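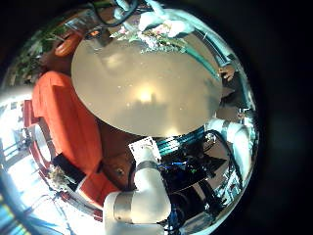 The arm gets the good table

I have worked in the canteen office at Haline for long enough to remember when crumbs were a people problem. Now they belong to a project. It is called Nakpan, it came to us from the Nandcombe site, and its job is to clear and wipe the tables after lunch so that we can do "higher-value tasks." I asked what those were and got a slide.

My own part has changed plenty. I used to wipe a table in 2 minutes while thinking about dinner. Now I stand next to one and fill in a form about how it went, which takes around 30. The form has a box for "operator mood." I put "seated."

We kept the flowers on the table, after a short dispute. The engineers wanted them gone and the kitchen said people eat here, thank you. The kitchen won, as it does.

To be fair, my shoulder likes the new arrangement, and two of us from the dish room are getting trained on the controls, with a raise that was put in writing. The night crew got no such letter, and they've noticed. They wipe by hand, 1,189 tables last month by their own tally, and they would like that put on a slide too.

Next up is Turkwood, which does trays. I've asked to see the form first.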